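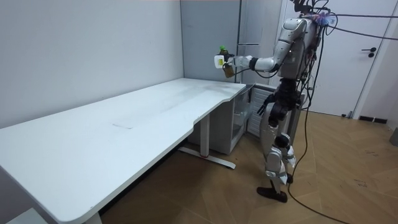 Figure 1. Bottle held in the white gripper over the far end of the desk, Vuscombe lab.

Progress report to the Ekanayake Fund
Project: Sorik – learning to hand off and place from few demonstrations
Reporting period: June to November
Prepared by: Vivek Uniyal

1. Work completed

In the last report we promised to finish the collection of demonstrations for the bottle task and to make a first comparison of the two training methods. Both are done. We recorded 235 demonstrations at the Vuscombe lab, all of them by teleoperation. After checking, 16 were removed for reasons of timing – the joint data and the video did not agree well enough to be used for training.

The baseline is a policy trained on the complete trajectory from start to finish. Our own method, which we call Sarkus, divides each trajectory at the moments of contact and learns the approach, the grasp and the release separately. A small selector then decides which part should run. The idea was described in the proposal and it has changed only in one point: the selector now also receives the wrist force, not only the video.

2. Results

We tested each method in 80 trials with the same start positions. Sarkus completed 61 of them and the baseline 44. The difference comes mostly from the release. The baseline policy often opened the hand while the bottle was still above the surface, and the bottle tipped over. With the separate release part this error became rare.
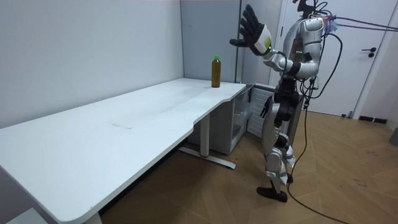
The approach phase is less satisfactory. When the bottle stands at the far end of the desk, the arm must work close to its limit of reach, and both methods become slow and hesitate. We tried to correct this with a different standing position of the robot, but the gain was small. I think the cause is in the demonstrations, as our operators were also slower in this area. We will record new ones with more practice beforehand.

3. Difficulties

Training took longer than planned. One complete run of Sarkus needs 700 epochs before the selector is stable, and we had to repeat it twice after an error in the force calibration. The error is now corrected and the older results are not included in this report.

4. Budget and next period

Spending is within the approved amounts. We ask to move the unused travel money to computing, and a separate letter was sent in October regarding this.

From January we will:
– record the new demonstrations for the far positions
– test bottles of different weight and fill level
– begin the same comparison for the second hand

A draft paper on the release results should be ready in March, and we will send it to the Fund before it is submitted.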